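**Borkness bursary, anyone applied?**

**plundard_kev:** First yr nursing. $2,000, closes Tuesday 5pm. Form wants 3 referees, is that normal?? Cables all over the table, been at it since lunch 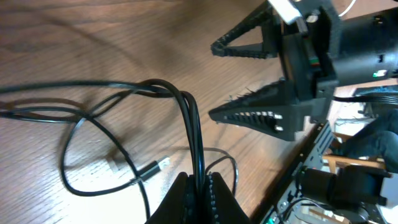

**Mirta Escobar:** Two is plenty. Third one's optional, read the guidelines again

**plundard_kev:** says "must" on mine

**vbustos:** Mirta's on last year's form. It's three now. Essay's 330 words max, they do cut you off.

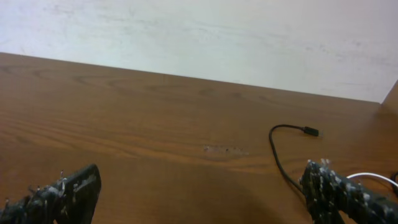
Also get your enrolment letter in early, student centre took 5 days with mine.

**Mirta Escobar:** ok fair, my mistake. Still think three is rediculous for first years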